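Rules for the robot in the kitchen

7/2/21

When Murray Fortin started to work on safety rules for household robots, he expected to write mostly about speed and force. Two years later, his longest chapter is about simulation, and about what a company may claim after it has tested a robot only there.

Fortin is the editor of the Kurden guide, a set of 104 good practice points which small firms can follow before their machines enter a real home. Zerwood and Trekell have both agreed to use it from April. The guide is not a law, and he repeats this often.

"A firm tells me that its arm passed every test," he says. "I ask, in which room? Very often the room exists only in the computer."

He has nothing against such rooms. They are cheap, and a finger that hits a wall there does not break anything. 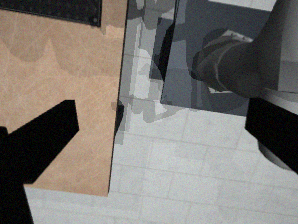

A simulated room with a tiled floor, seen between the two black fingers of a gripper.

The guide asks that each simulated test is written down with the gap between the fingers, the surfaces nearby and the part of the arm that could touch them. Glass and mirrors have 15 points of their own. Fortin explains that these materials are difficult for a robot to see correctly, and a computer model often shows them in a very simple way.

Not everybody is happy. Leclerc, a maker of light robot arms, sent 19 comments on the draft, and most of them were about the time the paperwork takes. Fortin accepted several. He did not change point 2, which says that a result from simulation must always be named as such, also in advertising.

The next version will treat floors, and he is now collecting opinions on wet tiles.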